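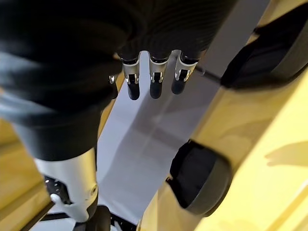
Luratel has opened orders for a fitted fabric sleeve that covers the wrist and forearm of two-handed robots, along with a service plan that replaces the sleeves when they wear out. The company, based in Clutton, said the first sets will go out in February.

The sleeve is sold under the name Wetitz. It is a ribbed tube that folds up on itself when the wrist bends and opens out again when the arm straightens. It covers the joint and the wiring behind the hand and leaves the fingers free. Luratel sells it in pairs, one left and one right, at $968 a pair. The price includes two clamp rings, a fitting tool and a printed size chart.

Qusai Issa, who runs product sales at Luratel, said most of the early interest has come from shops that use humanoid-style hands around rails, frames and other long metal or painted parts.

"The wrist goes down close to the work and it rubs," Issa said. "People were using tape, or cut-off shirt sleeves, or nothing. Then a cable gets nicked and the arm is down for the afternoon."

The service plan costs $47 a month for each robot. Customers on the plan get a new pair of sleeves every 12 months, or sooner if a seam opens. Old sleeves go back in the box the new ones came in. Luratel inspects them and sends a short report on where the fabric wore thin. Without the plan, a single replacement sleeve can be ordered at the regular price for one side.
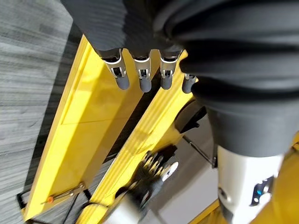 Fitting takes two people the first time. The hand has to be taken off at the wrist plate, the sleeve pulled up over the forearm, and both rings tightened before the hand goes back on. The company recommends running the wrist slowly through its full range before going back to normal speed, and checking that no fold gets caught at the inside of the bend.

Saab, a small assembly shop down the road from Luratel, tried the sleeves for 13 weeks ahead of the launch. Qusai Farah, the shop's floor lead, said the fabric held up well and that the arms kept their normal reach. He had two complaints. The lower clamp ring on one of the left sleeves worked loose twice in the first month, and the dark fabric shows every bit of dust.

"We wipe it down at the end of the shift," Farah said. "The ring was a bigger problem. They sent us a different screw and it has stayed put."

Issa said the new screw is now standard on all sets. A lighter color is being looked at but has no date.

Wetitz sleeves come in three sizes. The smallest is meant for narrow forearms and will ship after the other two. Buyers need to measure the forearm at its widest point and again just behind the wrist, and send both numbers with the order. Luratel will exchange a wrong size once at no charge if the sleeve has not been clamped.

The sleeves are not rated for welding areas or for contact with solvents. Orders are being taken by phone and through the company's parts desk, which is open until 4 p.m.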